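Nodska Opens Sign-Up for Its Winter Supper Classes

20 Sep 2019

Hi everyone! It's me again from the Nodska kitchen on Drestel Street, and I get to share the news I've been sitting on all summer. Our supper classes are coming back, they're going to be bigger, and sign-up opens today.

If you came last winter you'll know how it works. We meet in the evening, we cook one dish from start to finish, and then we sit down and eat it together. Last season we ran 21 classes and turned away more people than I like to think about. This time we're running 43, from now through the end of February, so if you got stuck on the waiting list – I'm so sorry, please try again!

The big change is dough. I got more notes about dough than anything else (dumplings, flatbreads, buns, one very long letter about noodles), so two evenings a week will now be given over to it. You'll learn how to tell by touch when a dough has rested long enough, how to roll without tearing, and what to do when your kitchen is cold and nothing wants to rise. Steamed buns get a class all to themselves, and I'm teaching that one because I love them and I get to pick.

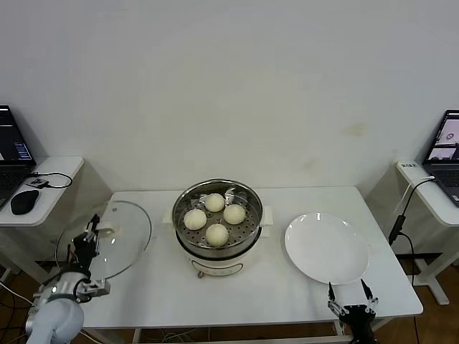 Glória Bragança wrote to us after last season that she had bought yeast three times in her life and thrown it out three times, and that she now makes a batch of dough before work and shapes it when she gets home. She also asked for a later start time, and she's getting it. Evening classes will begin half an hour later than they used to.

Flour for the whole season is coming from Memon, the mill we've used since we opened, and Andine is lending us extra tables so we can seat everyone in one room. Last year we had people eating in the hallway – cheerful people, but still.

You don't need to bring anything except an apron and a container for leftovers. Tell us about allergies when you sign up, please, and not at the door! Kids are welcome with a grown-up at the weekend sessions.

Places can be booked at the front counter or by phone during opening hours. If you write for a local paper or a food page and want to sit in on a class, just ask for me at the counter and I'll find you a chair.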